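Robot arm drops hard drive caddies when it parks them in the tray, any ideas?

Posted in: Robots and Automation > Grippers and End Tooling

slatbench
Member, 63 posts

Hi all, I'm hoping somebody has been down this road, because I'm running out of things to blame. We have a two-arm cell that strips old desktop towers for parts. The tower goes on its side on the slatted table with the cover off, and the arms take out the memory, the CPU, the cards and the hard drives and set everything in a printed tray to the left of the case. Small parts are fine. The drives are my problem.

The left arm grabs a 3.5-inch drive by its blue caddy, lifts it straight up, swings it over and is supposed to lower it slowly. Most of the time that works great. But every so often the fingers let go early, with the drive still well above the tray, and down it goes. The first one bounced off the edge of the fixture and took a corner off one of the posts. The second landed flat on the table with a bang I could hear from the parking lot (okay, from the hallway, but still).

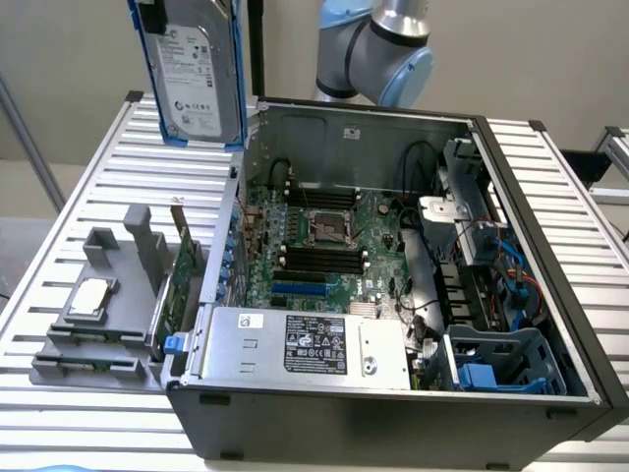
The gripper is a Penden two-jaw with the stock fingers and the cell controller is an Okeck. The fault log says "grip lost" and then a position, and the annoying thing is the position is different every time. I pulled the counter last night and it says 839 drive picks since we changed the fingers, with 2 real drops and a pile of grip warnings where the arm stopped and held on. All the warnings are on the trip to the tray. I have never had one while it's pulling a drive out of the case, which you'd think would be the hard part!

Things I already tried:

Cleaned the pads with alcohol.
Turned the grip force up one notch (more warnings, if anything).
Slowed the swing way down. It helped for a day and then I got a warning Saturday morning on the third tower.
Swapped the gripper cable at the tool end.

I also set up a test plate so I could run picks over and over without tying up a computer. It holds one caddy upright against the slatted panel, and the arm just goes in, closes, pulls, puts it back. I let it go for an hour and got zero warnings. So now I really don't know what to think.

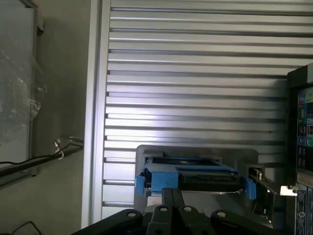 Lining up on the caddy in the test plate.

Two things I'd like to know. Is it normal for a stock finger to have this much trouble with a caddy? And is there a safe way to keep working while I figure it out? People stand behind that table when the arms are moving slowly, and a hard drive landing on a foot is no joke. My boss would like it running again by June, and I'd like it to not throw things.

Edit: forgot to say, firmware is whatever it shipped with. I haven't touched it.

mostlygrease
Regular, 3,320 posts

Get better fingers. The stock ones are junk for anything smooth. We put Dellari rubber pads on ours and never looked back.

cablecarl
Regular

I'd hold off on buying pads. Rubber is nice, and maybe you end up there, but look at what you wrote: no trouble pulling out of the case, an hour of clean runs on the test plate, and every single warning on the swing to the tray. If the pads were slipping I'd expect it to show up when the drive comes out of the bay, where there's real drag on it. I think your gripper is losing its signal for a moment when the wrist turns.

We had almost the same thing on a Thammasiri arm a while back. Ours dropped power supplies (much worse, and louder). The cable was fine at both ends. It was broken inside, in the middle, right where it looped over the wrist, and it only opened up when the last joint went past a certain angle. You swapped it at the tool end, but did you change the whole run or just the short piece? If it was just the short piece, your bad section could still be on there. And your test plate program probably never turns the wrist far enough to pull on it.

What I'd do, in this order:

1. Stop the cell, clear people away from the table and take the drive out of the gripper before you do anything else. Do the cable test with empty fingers.

2. Jog the wrist slowly through the full swing, from over the case to over the tray, and watch the grip signal on the controller the whole time. Go back and forth a few times. If it blinks, write down the joint angle, and don't bother with the tool position. My guess is your "different every time" position turns into pretty much the same wrist angle every time.

3. If it blinks, replace the full cable run and give it a bigger loop over the wrist. Don't zip tie it tight on both sides of the joint. Ask me how I learned that one.

4. Check what the gripper does when it loses signal. A lot of them come set to open, and for your job that's the wrong choice. You want it to hold on signal loss and have the arm stop. On the Penden we had, it was a setting in the gripper menu, but look in your own manual because I may be remembering a different model. 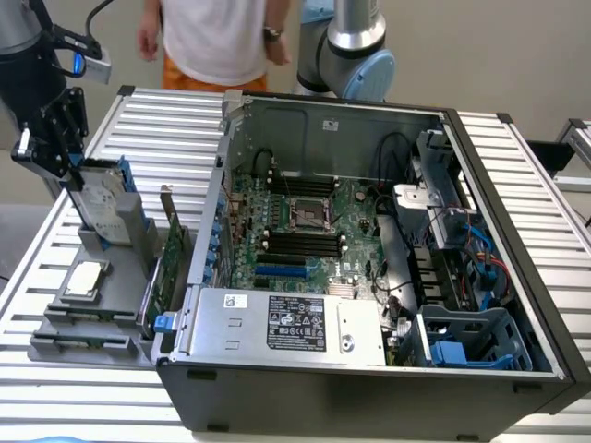
5. Run the real path again, whole trip, with something soft and light in the fingers. I've used a block of foam cut to the size of a caddy. Only go back to real drives after a long clean run, and put a pad down on the table under the swing for the first few days.

About people standing behind the table: I wouldn't, not until this is fixed. Slow speed helps if the arm bumps you, but it does nothing for a part in free fall. Our rule is that everybody is back behind a tape line while anything is in the fingers, and closed shoes if you're working the cell at all. You should also go over the whole setup with whoever signs off on safety at your place, and tell them about the drops if you haven't.

And put the grip force back where it was. Cranking it up on a plastic caddy can make it bow in the middle, and then you're holding on by the edges.

slatbench
Member, 63 posts

Okay, wow, thank you. I only changed the short piece. I did the jog test with empty fingers this afternoon and the grip signal blinks at the same wrist angle, coming and going, four times out of five. I feel a little dumb about the alcohol wipes now.

Also looked in the gripper menu and signal loss was set to "open." It's on "hold" now, and the cell stays locked out until the new cable gets here. I'll come back and post how the foam block does. Does anybody know if the long Penden cable comes with the right angle plug, or do I have to order that separately?

mostlygrease
Regular, 3,320 posts

Separate. Still think you should get the pads.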